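Chopsticks, day three

Gwilym Samuel and I are up to 50 demos on the Hedholm task, out of the 200 we said we'd do in August. I wear the gloves with the controllers strapped on, and Gwilym starts and stops each take from the other desk. My wrists get tired before lunch, so we do 14 takes and then swap.

The hard part is going slowly. If I reach the way I would at home, the replay comes out jerky and we throw it away.

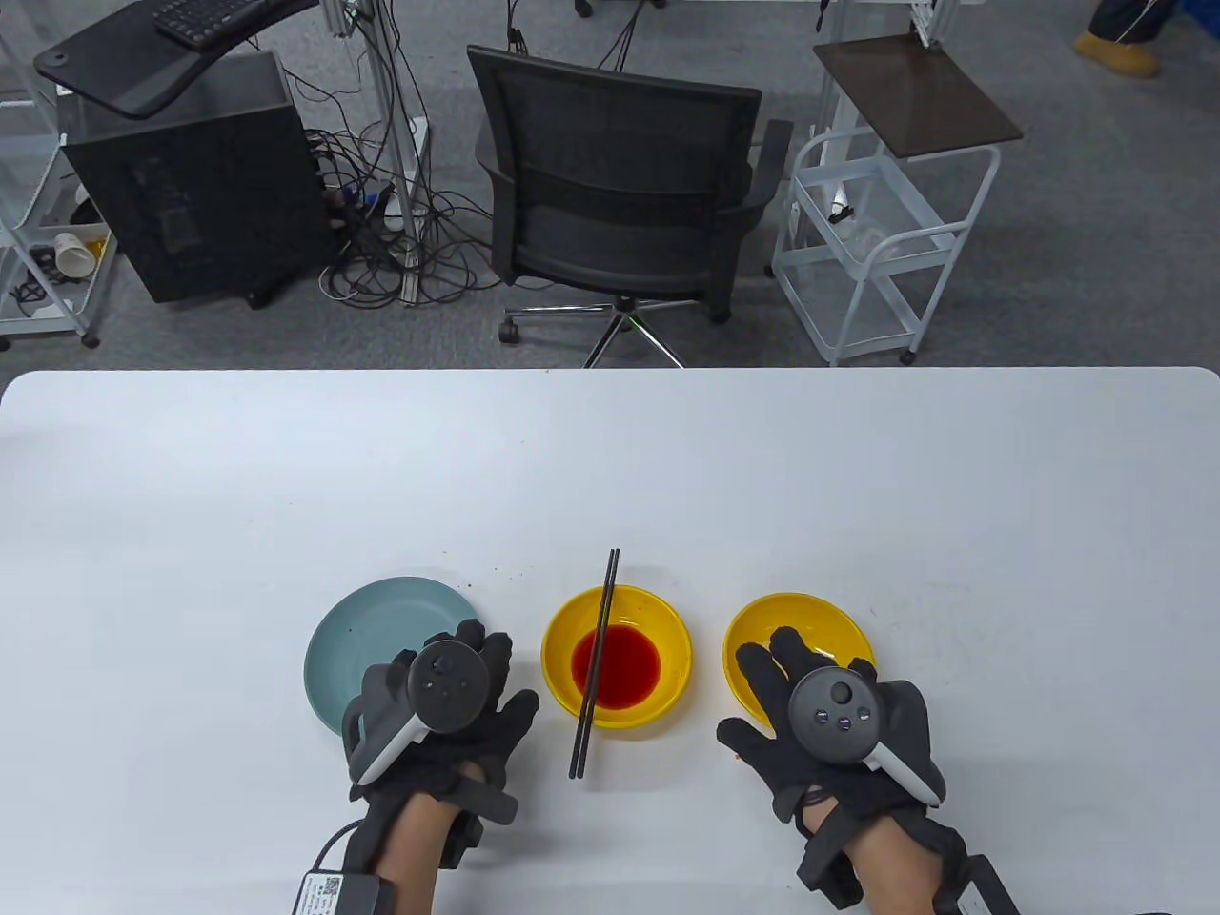

Coralie Hapeta wants the dishes moved a little between takes – I keep forgetting. Monday we try it with the bowls swapped.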